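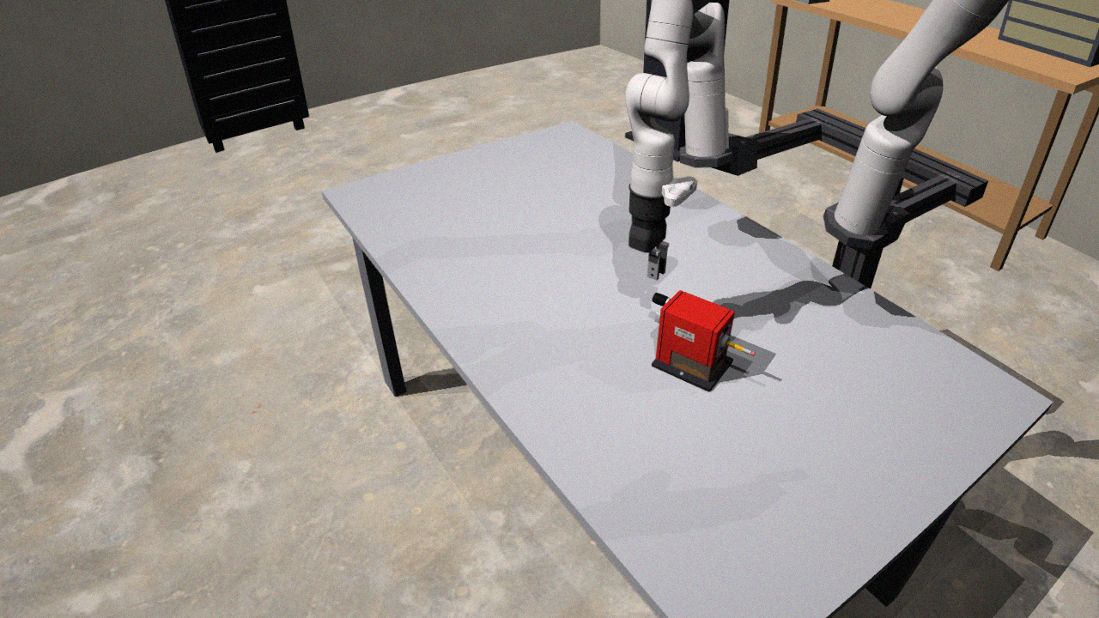
Department of Design and Materials, Katville College
Handout 4: Concrete floors

Concrete gains strength as the cement reacts with water. The slab must be kept damp for the first week. Drying is a separate stage and takes much longer.

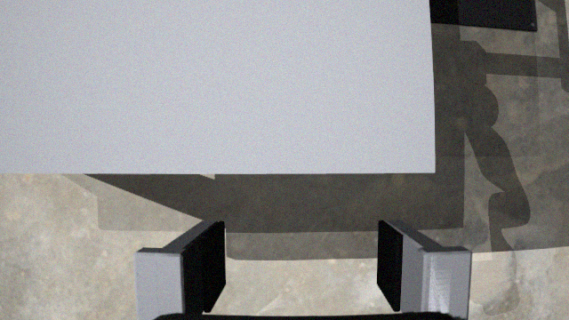 Surface finishes
Power floating gives a dense, flat surface. Grinding exposes the aggregate. Colour varies across most slabs, and a sealer tends to make this stronger.

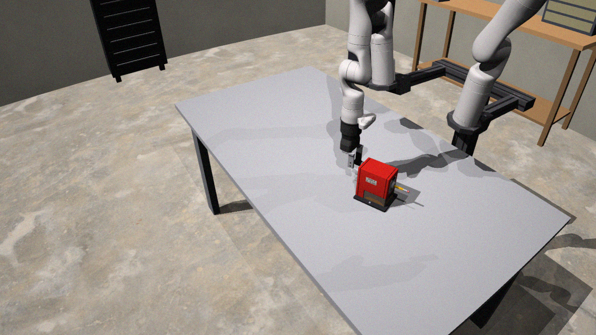 Fig. 3. Table on a mottled floor.
In the Halonen workshop case, the slab covered 238 square metres and was left for 76 days before sealing. Read the case notes before the November seminar.
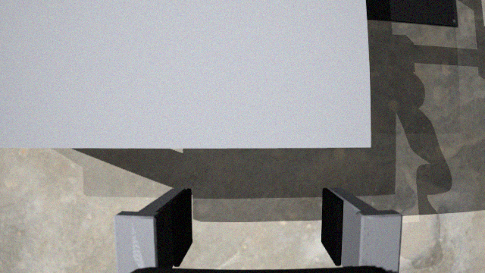

When can a floor covering be laid on new concrete?
Once the slab has dried to the limit set by the maker of the covering. Thick slabs can take several months.

Reading: course pack, up to page 62. Bring your slab calculations.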